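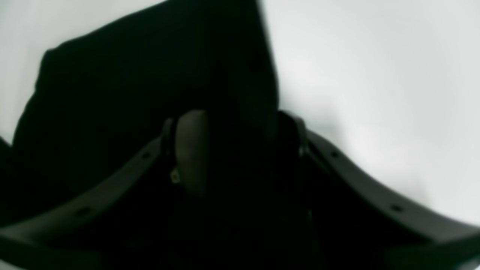
Figure 1. Black fabric against a pale background.

The Trouble with Black: Folding Dark Clothes So You Can Find Them Again
Course project report, Home and Textile Studies
Submitted Tue 21 March

Introduction

Our group picked laundry because all of us do it and none of us had ever thought about it for more than a minute. Then in December we helped sort a donation pile at the Ngcobo Street clothing exchange, and the black things took forever! A red sweater tells you right away where its sleeves are. A black top in a heap is a dark shape, and you have to go in with your fingers to find the neck. We got weirdly excited about this and it became our topic.

The question we settled on was simple: what makes a dark garment slow to fold, and what can a person change at home (the surface, the light, the order of steps) to make it easier? We kept it to folding. Washing and fading would each be a project of their own, and the report limit was 2,000 words.

The clothes

We used 17 garments from our own closets and from the exchange. 8 of them were black and the rest were everything else, from a cream cardigan to a very loud striped pajama shirt. We tried to have a dark and a light version of each type, so there was a black T-shirt and a white T-shirt, black leggings and gray leggings, and so on. The hoodies don't match well. The black one is a lot thicker, and we only realized that when we had them side by side.

Each garment started crumpled. We first tried to make the crumple the same every time by dropping the piece from shoulder height, which was fun and useless, as a T-shirt falls differently every time you let go of it. In the end we bunched each piece up with both hands and set it down.

The surface

We started on a bed in Lallar Hall with a navy comforter. Do not do this. Black leggings on a navy comforter are basically gone, and the comforter moves along with whatever you pull. The next try was a brown desk, which was firm but too narrow for a hoodie with its arms out, so one sleeve always hung over the side and dragged the rest off center.

A big, plain, light table beat everything else we tried. The outline of the cloth jumps out at you, and a sleeve that is twisted back under the body shows up as a lump in the outline even when you can't see a single seam. Smoothness helps too. You can slide the whole garment toward you without undoing the part you already flattened. We all had a favorite part of this project and for two of us it was honest-to-goodness table size.
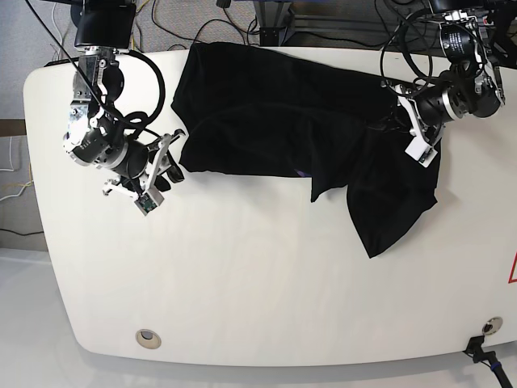
Once the cloth is down and bunched up, the temptation is to grab the nearest bit and pull. We all did it. With a striped shirt you get away with it, and with a black one you usually end up holding the hem when you wanted the shoulder, and you start over. So we wrote down a starting routine and taped it to the wall:

Spread the heap outward from the middle with flat hands before lifting anything.
Feel for the thickest edge. On most tops it is the collar, on pants the waistband.
Hold that edge at its two ends, lift, give one shake, and lay it down away from you.
Pull the sleeves or legs out to the sides last.

The thick edge idea is the thing we're proudest of. It came from one of us folding with her eyes closed as a joke and doing better than the time before. After that we all tried it (a very silly afternoon), and the collar rib was easy to find by touch on every T-shirt we had. It was less reliable on the hoodie, where the pocket edge is nearly as thick as the neck and fooled us more than once.

The folds

For tops we used the fold we called Stokeck, which was the name on the box our folding board came in. Sides go in to the middle, sleeves come straight back down, and the whole thing folds up from the hem in thirds. The board itself we stopped using pretty fast. It was made for adult shirts and the cardigan looked lost on it.

Leggings and pants were leg over leg, then in half, then in half again. We had planned to compare this with rolling, but rolled black leggings and rolled black tights look so much alike in a drawer that we'd have been back to our original problem.

What we found

Light garments went smoothly almost anywhere. The dark ones depended a lot on the surface, and the gap between dark and light shrank when we moved to the pale table. It didn't close all the way. Front and back were still hard to tell apart on plain black tops, and we folded several of them backwards without noticing until somebody put one on.

Light direction mattered more than brightness. With the ceiling light alone, black cotton looked flat. A desk lamp set low to one side put a little shine on the ridges and we could see which way the folds ran. Velvet was the exception and seemed to swallow the lamp whatever we did with it.

Storage

We kept the folded pieces in two Plolix bins, standing on edge like files. For the black clothes we added a short piece of colored thread inside the collar or waistband, yellow for the front, which takes a minute with a needle and fixes the backwards problem completely. You can feel the knot, too.

What we would change

More pants. We had far too many tops, and the leggings results rest on two pairs. We would also like to try kids' clothes, where the collar is tiny, and a dark table for the light clothes, to see whether a white shirt on black is as easy as a black shirt on white. Our guess is that it's close, but the lint would be a nightmare.

The thread trick has already spread down the hall, and the routine is still taped up by the dryers on the second floor of Lallar if anyone wants to copy it.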